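Plastic cups for hot hibiscus tea?? - Kitchen & Pantry board

trarnik_fan
Stocking the break room on a budget. Want to do hot hibiscus for the afternoon crowd. Is a red plastic cup ok next to a kettle or do I need to buy mugs. Have a sleeve of 200 and hate to waste them.
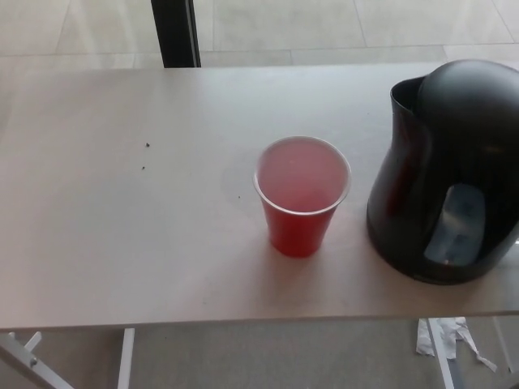
Posted by Omid Khosravi, 7/24/22

This is my setup. Black electric kettle, red cup, white table, done. I let the water drop to 70 C first. Never had one go soft on me. Mugs just pile up in the sink anyway.

pantrymoth
Disagree. Thin plastic and hot drinks dont mix. Check the number on the bottom, if its polystyrene keep it for cold stuff.

Omid Khosravi
70 is not boiling tho

pantrymoth
And who's checking the temp at 3pm? People hit the switch and pour. Get paper cups.

Nelida_L
Brew it strong in the morning, chill it, pour cold. Solves the cup thing. Also stop filling so high, ours get carried down a hallway and teh carpet is beige.

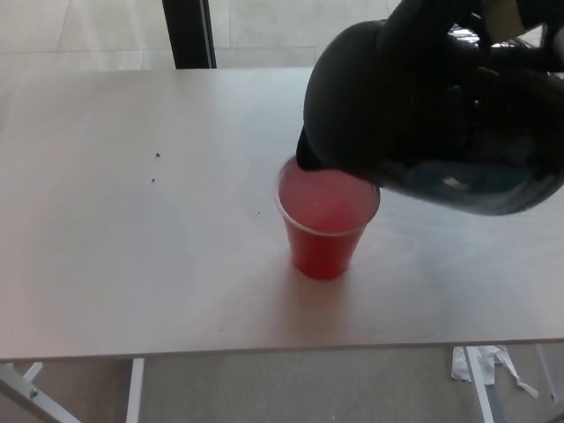
Pinkish-red and nearly to the brim. Too full!

trarnik_fan
ha ok, point taken. How long do you steep for the cold version?

Nelida_L
9 min, then fridge. Sugar while its still hot or it wont disolve.

Omid Khosravi
9 is way too long, goes sour. I do 5

trarnik_fan
Going cold. Will try both times and post back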